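Flallula open day: frequently asked questions
Last updated 11/05/2021

When and where is it?
The open day is held in June at the Flallula workshop on Parsons Road. Doors open at 10am and the last demonstration starts at 3pm.

Do I need a ticket?
Yes. Entry is free but we can only admit 300 visitors over the day. Book one ticket per person, including children. If you can't come, please cancel through the link in your confirmation email so that the place goes back on the list.

Is there a minimum age?
Children must be 7 or over to watch the demonstrations, and under-16s must come with an adult. The Finel Room has seats and a drinks machine for anyone who would prefer to wait.

How long does a visit take?
Allow an hour and a half. Each demonstration lasts 25 minutes and is followed by time for questions. Groups are called by the colour on the ticket.

What will I see?
There are three demonstrations: sorting small parts, packing boxes and handling cloth. The first two are in the main hall. Cloth handling is upstairs and can be reached by lift.

Why cloth?
Cloth changes shape every time it is touched, so the arms can't repeat one fixed movement as they would with a box. We use plain squares with a hem. The arms work as a pair, one from each side of the table. 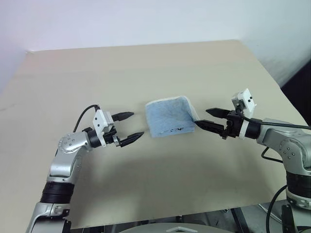
Cloth handling: the two arms at the table, grippers open.

Can I touch or operate the robots?
No. Please stay behind the yellow line while the arms are powered. There is a spare gripper at the Plollen desk which you are welcome to pick up and try by hand.

Can I take photographs?
Yes, without flash. Tripods are not allowed upstairs.

Is there parking?
The car park opposite has 350 spaces and charges by the hour. Blue Badge holders can park in our yard if they tell us in advance.

Will there be food?
Tea, coffee and sandwiches are on sale in the entrance hall until 2pm. Card payments only.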